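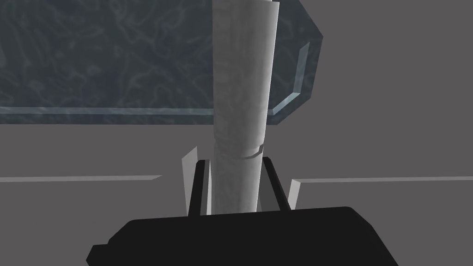

The training wing of the Kisonham Institute occupies a single corridor, and most of what is taught there is taught without a robot in the building. Operators sit at a desk, take hold of a pair of hand controls and steer a simulated machine through household work, one attempt at a time. The first lessons concern grip. A pale cylinder with a mottled surface, held upright between two black fingers, is the sort of object a new operator is given, and Adwoa Essien, who leads the teaching programme, asks that it be held low and kept straight before anything else is tried.

"We are recording how a person would do it," she explains. "If the person hurries, the robot will learn to hurry."

The programme, known as Andus, was set up to answer a practical question. A robot can be given written rules for opening a door or setting down a jar, but rules of that kind grow long very quickly and fail when a handle is placed a little higher than expected. Showing the task is often quicker. An operator performs it by remote control, the movements of both arms are saved, and a learning system is trained on the collection. The present collection stands at 2,001 accepted attempts. Each operator must complete 100 practice runs before any of their work is admitted to it.

Sena Owusu joined as an operator in November, having previously taught needlework to adults. She considers the two occupations closer than they sound. Both require the teacher to slow down a movement that the hands would sooner do without thinking, and both depend on the learner seeing the dull parts as well as the clever ones. Her early attempts were refused for a fault common among beginners: she corrected every small error at once, and the arms trembled as a result.

Doors are regarded as the hardest of the household tasks. The robot must come close enough to reach the handle and still leave room for the door to swing. One arm may be needed to turn the lever while the other is kept out of the way, and the body has to be placed with both in mind.

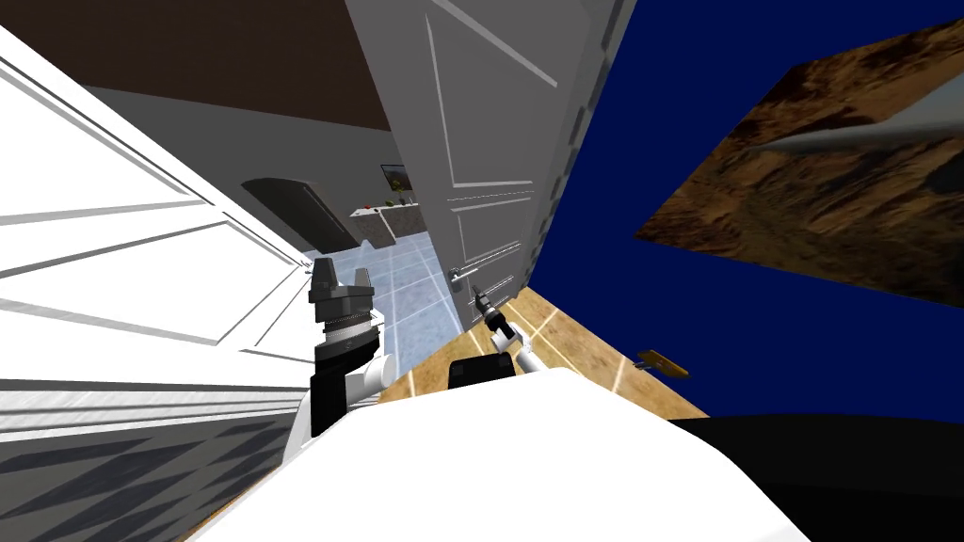

Kobina Alhassan, who reviews the recordings, reports that the approach decides most of them. An operator who stops at a poor angle will spend the remainder of the attempt recovering from it, and a learning system shown many such recoveries may come to treat them as part of the task. He therefore marks the approach separately. Attempts that succeed by luck are set aside, a policy which was unpopular when it was introduced and which he has declined to relax.

There is some disagreement within the Institute over how much variety the lessons should contain. Philomena Ofori favours many rooms and few repeats, so that the robot meets different doors, floors and furniture from the beginning. Mr Alhassan would prefer fewer rooms, taught thoroughly. For the present, operators work for 40 minutes in one room and are then moved to another, an arrangement that satisfies neither of them completely.

The next stage will be carried out with Grudau, which is to supply 2 machines for trials in furnished rooms. Operators will use the same hand controls, and the Institute expects the change to be felt chiefly in the fingers, as a real handle resists in ways that a simulated one may not. Ms Owusu has asked to be included in the first group. Her practice runs on the new equipment will be counted afresh, from the first.

14 comments
Share this article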